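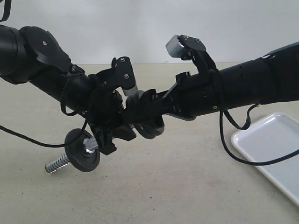 Slide 1. Bolt, plate and nut, over the tabletop.

Filed under: Talks & Handouts > Small Hardware

Good morning, everybody, and thank you to Heather Aitken for having me back (and for finding me a room with a working radiator this time!). I'm Zahira Pillai, and I'm going to talk about bolts for a little while, so get comfortable.

Leave slide 1 up for a moment. Let people look at it. Ask who has one of these at home, a round black plate with a threaded bolt through the middle, and wait for hands. Point out the hex nut on one side of the plate and the bare thread running out on the other. Mention the raised rim and the hub, which we come back to when we talk about where a nut ought to sit.

Then the story of the Vulurari workshop in August. We had 600 nuts in one drawer, two thread sizes all mixed together, and I spent a whole afternoon on my knees with a muffin tin. Don't rush this, people like the muffin tin.

Main point, say it slowly: start every nut with your fingers. If it won't go two full turns by hand, stop, back it off, look at the thread and try again. A wrench will happily push a crooked nut along until the thread is ruined, and then you are buying a new bolt. Pass the Mangubat sample bag around here, and please remember to get it back.

If someone asks about washers, say yes, usually, and that I have a page on it in the handout. If someone asks about oil, one drop on a clean thread, wiped off.

Skip the Cukitz catalog part if we're running behind. Otherwise hold it up, all 1,995 entries of it, and read out the index for "nut."

Tea is at the back. Handouts are by the door, and the sign-up sheet for the next session is underneath them.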